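Moltholm Folding Garment Rack: Setup and Loading

4. Opening the frame

4.1 Stand the folded rack on a level floor. Leave 300 mm clear behind it.

4.2 Swing each upright out until its diagonal brace reaches the upper rail.

4.3 Check the clamp between upright and upper rail. The brace and the post form a narrow V under the rail.

CAUTION: Keep fingers out of the V while the brace is moving.

4.4 Slide the two sections of the lower rail together until they meet at the collar. Hang one empty hook on the rail to check that it moves freely.
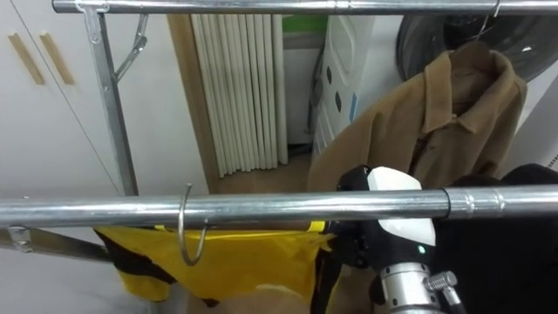 5. Hanging garments

5.1 Load the lower rail first, starting near the center and working outward.

5.2 Place the garment on the hanger before bringing it to the rack. Sleeveless items such as vests and jerseys must have both shoulder straps seated on the hanger arms.

5.3 Lower the hook over the tube. Do not place a hook on a joint.

NOTE: Wooden hangers are suitable for both rails. Replacement hangers are listed in the Bokora parts sheet under item 889.

5.4 Let go of the hanger only when the hook rests fully on the tube. Straighten bunched fabric by pulling gently at the lower hem.

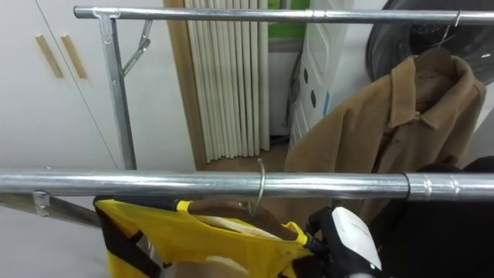
Can the rack be folded with clothes still on it?
Remove all garments and hangers first. Fabric left on the rails can get caught in the braces.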